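The Clallano Household Service: Acceptance Report, Unit 668

Summary

The tenant in Flesau subscribed to the Clallano Household Service in July, at the standard rate of 159 per month, with a one-time installation charge of 799. The trial term was 2 months. This report is submitted to the Mansilla office in accordance with the terms of the agreement. The unit wrote the report itself, as every unit is required to do, and the tenant has been given the opportunity to add remarks.

Installation

The unit was delivered from the Clisescombe depot and carried up the stairs in its crate. The tenant signed the delivery form and asked whether it would talk. The unit replied that speech was included in the standard rate. The tenant said that this was a pity and went to find a chair.

Kitchen Duties

The agreement provides for one inspection of the refrigerator each evening. Items past their date are to be reported to the tenant, who decides whether they are to be kept. The unit is not permitted to discard food on its own authority.

During the first weeks the tenant decided to keep everything. The unit recorded each decision and repeated the question the following evening, as instructed. At a later inspection the unit asked why the brown bottle with the green cap was stored on its side. The tenant answered that it had always been stored that way – by a person who no longer lived at the address. The unit entered this under Storage Preferences and left the bottle in the door bin, beside the package in the patterned wrapper. 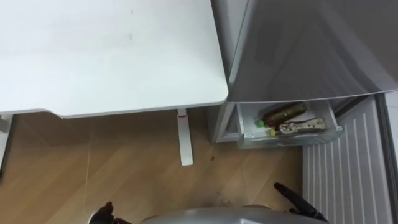 Departures from Schedule

On one evening the inspection was not completed. The tenant entered the kitchen at 9:40 and sat at the white table. The unit asked whether it should continue. The tenant said that it could wait, and it waited. The refrigerator alarm sounded and was silenced by the tenant. No food was reported that evening. The unit accepts responsibility for the increase in power use, and a deduction has been applied to the July invoice.

The tenant then gave an account of the person who had arranged the shelves. The account is not reproduced in this report. It has been retained by the unit under Storage Preferences, there being no other heading available.

Remarks of the Tenant

"It puts things back where they were. Renew it."

Recommendation

The unit recommends that the service be renewed at the standard rate. It further requests that the question concerning the brown bottle be removed from the evening list at this address.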